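ハンドグリッパーの指の黒いライナー、交換の目安は?
掲示板トップ > 設備・保全 > ハンド/グリッパー

kiban_8
手持ち式グリッパー(左右1組)の保全を担当しています。湾曲した指の内側に貼ってある黒いライナーが、右だけ先に減ります。作業は電子レンジの扉の開閉と、中への物の出し入れです。今は164回ごとに左右とも貼り替えていますが、右は持たないことがあります。皆さんは回数で管理していますか。

nejiyama
回数より厚みで見たほうがいいです。うちは指先から根元まで3か所をノギスで測って、どこか1か所でも基準を切ったら交換。左右同時に替える必要はないと思います。

Storkberg保全
左右同時に一票。片方だけ新品にすると閉じ位置がずれて、ゼロ点を取り直すことになります。Prestportの現場でそれをやって、半日つぶしました。

nejiyama
ゼロ点はどのみち毎朝取るのでは。

Storkberg保全
毎朝はやりません。週の初めと、部品を触ったあとだけです。

kiban_8
うちは毎朝です。全開と全閉で値を読んで、前日と差があれば記録しています。右の減りは、扉を引くときに指先だけで掛けているせいかもしれません。

maru_t
マーカーのブロックも見てください。手首側の固定ねじが緩むと傾きが変わって、指の位置が合わなくなります。ライナーの減りと間違えやすいです。

nejiyama
それはある。うちはねじに合いマークを入れました。

maru_t
参考に、うちの手順メモから点検の部分を貼ります。

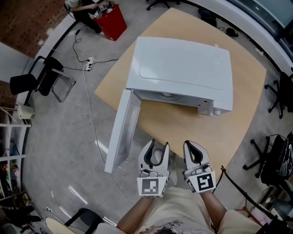
maru_t
設備保全担当/Asness 評価セル
投稿日:2021年6月3日

扉を開けた状態での確認です。左を開き、右は指を寄せて、黒いライナーの縁を見ます。マーカーは左右のブロックとも汚れと浮きを確認。拭くときは乾いた布で、溶剤は使いません。4月に溶剤で拭いて、マーカーの端が浮きました。
ライナーの貼り替えは次の順です。
・電源を切り、指を手で全開にする
・古いライナーを根元側から剥がす
・糊を残さず取る
・新しいものを指先側から貼り、8時間置く
・全開、全閉でゼロ点を取り直す

nejiyama
8時間も置きますか。うちは6時間で使っていますが剥がれません。

maru_t
テープの種類によると思います。Stankevičiusの支給品は、短いと指先の曲がったところから浮きました。

Storkberg保全
指先から貼るのは反対です。根元を合わせてからのほうが曲がりません。

maru_t
根元からだと、うちの治具では指先に余りが出ます。治具次第ですね。

kiban_8
ありがとうございます。ブロックのねじを見たら、右が少し緩んでいました。締め直して、厚みも3か所測るようにします。貼り替えは当面左右同時のまま続けて、右の数字がたまったらまた書きます。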